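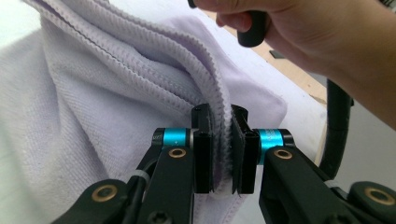
My opinion is simple: a home robot builder should begin with the hand, and should hold this hand in their own hand for a long time before they buy any motor for an arm.

I came to this opinion slowly. In September I joined the shared workshop in Gumdale, where a few of us work on a household machine we call Trundico. The plan on paper was an arm that folds laundry. Everybody wanted to talk about the arm. How many joints, which controller, how far it must reach. Hubert Eberhard had already a spreadsheet with 143 lines of parts, and only one line of them said "gripper."

I was the person who got that one line. I am a bookkeeper by profession and I learned to use a lathe at the age of fifty, so perhaps they thought I could do little damage there.

The gripper has two black fingers with flat pads, a linkage behind them with brass-colored bushings, and a handle. You carry it and you pick up things with it. The first version took me six weekends. My linkage holes were not parallel, and the fingers met only at one corner. Shakuntala Yadav showed me how to clamp both arms together and drill them as one piece, and I felt stupid and grateful in the same moment. I still keep the bad pair in my drawer.

Then I started with towels, and my respect for my own fingers became very large. A towel has no correct shape. If you squeeze in the middle of the cloth, you lift a lump, and the lump tells you nothing about where the corners are. The hem is better. It is thicker, it has an edge you can follow, and two flat pads can hold it without much force. But to come to the hem you must approach from the right side, at the right angle, and often there is a second layer under it which wants to come too. I did not understand any of this from reading. I understood it from my wrist.

Some members do not agree with me. Kiri Costigan says that hand tools make us lazy, because a human wrist corrects every mistake of the mechanism and we never see the mistake. It is a fair objection and I have thought about it much. My wrist does correct. But when I pay attention I notice the correction, and I can write it down. When a motor fails to pick up a towel, I see only a failed motor, and I spend the evening looking for a fault in the wiring.

There is also the question of money, which hobby people do not like to discuss. The arm in the spreadsheet costs over 700 dollars without the gripper. For members like Nour Rawashdeh, who is a student, this is not a small sum to share. My hand-held tool cost 209 dollars, and the turquoise collars behind the fingers were the only part where I permitted myself some vanity. If we find out that the pads are too wide for a thin hem, we change the pads. If we find it out after the arm is built, we will be tempted to change the towels.

I do not say that nobody should build arms. I want ours also, and I have promised to help with the base when the snow is gone. I only ask that the group waits until we can fold one bath towel with the tool in our hand, from a heap, without touching the cloth with the other hand. At present I cannot do it. The first fold goes well enough, and at the second I lose the edge.

The next version will have softer pads. Hubert has added four new lines to his spreadsheet for them.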